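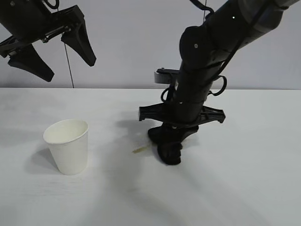 On achète toujours le bras et jamais ce qui va autour, m'écrit un lecteur de Nantes, et il ajoute que son entreprise a payé la leçon deux fois. Il réagissait à ma chronique de mai sur les budgets d'automatisation des petites structures. Je suis d'accord avec lui sur le fond, moins sur la conclusion qu'il en tire, à savoir qu'il faudrait confier l'ensemble à un intégrateur et signer un seul chèque.

Prenons le cas le plus simple, celui d'un poste à deux bras devant lequel on pose un gobelet en papier. Saisir un gobelet, le déplacer, le reposer. Sur le papier, c'est un essai modeste. Dans un tableau de dépenses, il occupe pourtant beaucoup plus de lignes que ne le croit la personne qui l'a demandé. Il y a les bras et les pinces, que tout le monde prévoit. Il y a ensuite les supports, les brides, la visserie, le câblage, les doigts de rechange, la table, l'éclairage, les heures passées à régler tout cela. Ces lignes arrivent après la signature, une par une, et personne n'a de compte où les imputer.

J'ai suivi l'an dernier l'achat d'un poste de ce genre chez Nikevier, un atelier de conditionnement qui voulait essayer la manipulation d'objets légers avant d'équiper une ligne. Le dossier d'investissement tenait en 2 pages. Il comparait trois bras sur la charge utile, la portée et le prix. Le mot « câble » n'y figurait pas. Six mois plus tard, le classeur des achats complémentaires contenait 73 factures, dont la plupart portaient sur des montants qu'un chef d'équipe peut valider seul. Aucune n'était choquante. Leur total l'était davantage.

Le problème vient en partie des procédures. Dans beaucoup d'entreprises, une machine relève de l'investissement et tout le reste des frais courants. Le bras passe donc devant la direction, il est discuté, négocié, amorti. Les pièces d'adaptation passent par le magasin. Quand un bracket imprimé casse, on en refait un. Quand le second ne convient pas non plus, on en fait dessiner un troisième par quelqu'un qui avait autre chose à faire. Ce temps-là n'apparaît dans aucune colonne.

L'autre partie du problème tient aux vendeurs, et je ne leur en fais pas grief. Le catalogue de Dristunell présente un bras, une pince, un contrôleur. Celui de Clornow fait la même chose avec d'autres couleurs. Un catalogue vend ce que la maison fabrique. C'est à l'acheteur de savoir que, entre la bride du bras et l'objet à saisir, il restera une distance à combler avec des pièces que ni l'un ni l'autre ne propose.

Faut-il alors tout confier à un intégrateur, comme le suggère mon correspondant ? Je comprends l'envie. Un prix unique, un seul interlocuteur, une date de livraison. Pour une ligne de production dont la tâche est connue et ne changera pas avant dix ans, c'est souvent le bon choix. Pour un poste d'essai, je le déconseille. On achète un poste d'essai pour apprendre ce dont on a besoin. Si l'intégrateur fige la réponse dès le devis, on paie deux fois : d'abord pour la cellule, ensuite pour les modifications, au tarif des avenants. L'atelier Marciniak en a fait l'expérience avec une cellule fermée dont il fallait demander l'ouverture par écrit. Il a attendu 10 semaines pour faire déplacer un support.

Ma recommandation est plus terne. Qu'on vote, en même temps que le bras, une enveloppe d'adaptation inscrite dans le même dossier et amortie avec lui. Qu'on y mette les pièces mécaniques, les câbles, les doigts de pince, et aussi des heures de personnel. Chez Nikevier, le relevé fait après coup donnait 288 heures de réglage et de remontage. Si ce chiffre avait été dans le dossier initial, la direction aurait peut-être refusé le projet. Elle aurait aussi pu l'accepter en connaissance de cause, et l'équipe n'aurait pas passé l'hiver à se justifier.

Je demande également qu'on regarde les consommables avec sérieux. Un gobelet en papier ne coûte presque rien, et c'est justement pourquoi on l'oublie. Mais un gobelet écrasé se remplace, et il faut que le suivant ait la même forme et la même rigidité. Changer de fournisseur au milieu d'une campagne d'essais peut suffire à fausser les comparaisons. Une commande groupée au départ règle la question pour une somme dérisoire - encore faut-il que quelqu'un ait l'autorisation de la passer.

Reste la question du second bras, qui revient dans tous les courriers. On me demande s'il ne vaudrait pas mieux en acheter un seul et ajouter l'autre plus tard. Cela dépend de la tâche. Si le travail visé demande de tenir une pièce d'un côté et d'agir de l'autre, commencer avec un seul bras revient à étudier un autre travail. Si la tâche se fait d'une main, le second peut attendre, à condition que la table, l'alimentation électrique et le passage des câbles aient été prévus pour lui. J'ai vu des devis où l'économie réalisée sur le deuxième bras était reperdue en refaisant le plan de travail.

Mon correspondant termine en disant que ces précautions découragent les petites entreprises. C'est possible. Certaines feraient bien d'attendre un an et de mettre l'argent dans une formation. Les autres auront un dossier un peu plus épais, avec un total plus élevé en bas de la page, et moins de factures à expliquer au printemps suivant.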